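Jindville Neighbors Forum > Streets, Parks & Getting Around > Hatgate rail spur: trail or trolley?

hatgate_hal
Posted at 7:42 am

OK, I walked the whole old spur yesterday, from the grain elevator down to Mustar Street, and I am fired up. Two miles, nearly flat, and the city already owns the land! The draft plan has it as a paved trail with lights and a crossing at Mustar, and I think it could be the best thing to happen to the east side since the library reopened. You'd be able to ride from Hatgate to the farmers market without once getting on Route 11.

Has everybody read the draft? It's 80 pages, but the maps are at the back and they're the good part. Comments close at the end of February.

marnie_on_wei
Posted at 8:15 am

Yes!! I've been waiting for somebody to start this thread. We live at the top of Wei Avenue and my kids can see the spur from their bedroom window, but to get them downtown I still have to load both bikes in the car, drive over, and unload again. Crazy.

My favorite bit is the little plaza where the freight scale used to be. Benches, a water fountain, room for a food truck. I'd be there every evening.

DaveTheDrain
Posted at 8:31 am

Not to rain on it, but rain is my problem. The stretch behind the tire shop sits lower than the street and fills up every spring. I've lived next to it for years. Pave that without fixing the culvert and you'll have a very nice canal. The draft gives drainage one paragraph, on page 11 if you want to look.

hatgate_hal
Posted at 8:50 am

Dave, please send that in as a comment, with photos if you have them! I'd much rather they heard it now than after the asphalt goes down.

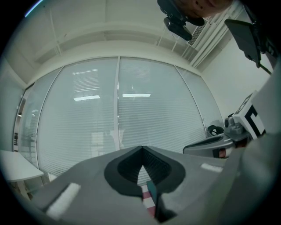
I'd also love to see them spend a bit more at the Mustar Street end. The draft has the trail just sort of arriving at the sidewalk next to the loading dock. If you want people to keep going another couple of blocks and buy a sandwich, the route has to carry them there. A painted lane, some trees, a sign with walking times on it. I'd take any of those.

Erhan Dağdelen
Posted at 9:26 am

I have the repair shop on the corner of Mustar, so I'll speak for one business anyway. I like the trail. I do not like losing the parking on the north side, and the plan takes all of it for that block. Half my customers come in carrying something heavy. A lamp, a mixer, an old stereo. They aren't going to haul a stereo in from Hatgate on a bicycle.

Could the crossing go one block east? There's already a signal there.

marnie_on_wei
Posted at 9:40 am

I get that, but one block east is the truck entrance for the lumber yard. I wouldn't send my eight-year-old through there, signal or no signal. What about a couple of short-stay loading spots on your side and the crossing where it's drawn?

Erhan Dağdelen
Posted at 9:58 am

Two loading spots right by the door and I'd sign it today. Fifteen minute limit, and somebody has to enforce it.

trolleyfan256
Posted at 12:04 pm

I'm going to be the odd one out. Once you take up the rails you never get them back. Jindville had a streetcar down that line when my grandmother was a girl and there's no reason it couldn't have one again. Leave the tracks, clean it up, and wait for the state money.

DaveTheDrain
Posted at 12:20 pm

Which state money? We've been waiting on state money for the bridge since before my truck was new, and my truck isn't new.

Also half those rails are already gone. Go look behind the elevator.

trolleyfan256
Posted at 12:33 pm

Half are still there, then. And the corridor is wide enough for both if they'd plan it that way. I measured it with my brother-in-law's tape and I'll put the numbers in my comment.

Xiaoqing Yan
Posted at 1:17 pm

Hi all, I was at the open house and asked about this exact thing. The planner told me the trail would be built to one side of the corridor for most of its length, so the other side stays open. The pinch point is the cut by Wei Avenue. Trolleyfan, your measurements there would really help, so please do send them!

I also asked about lighting. The plan is low fixtures that face the ground, and they'd dim late at night. A few neighbors on the north side were worried about glare and seemed happier after hearing that. I'm still not sold on the spacing near the underpass, where I'd want twice as many.

marnie_on_wei
Posted at 1:25 pm

Underpass lighting, YES. Adding it to mine.

hatgate_hal
Posted at 5:48 pm

This is great, you've all given me more to think about than the draft did. I'm walking it again tomorrow at 4 pm, starting from the elevator, and anyone can come along. Dave, bring your boots and show us the wet part. Trolleyfan, bring the tape.

DaveTheDrain
Posted at 6:02 pm

I'll be there. Park on the Hatgate side, the gravel lot is mud.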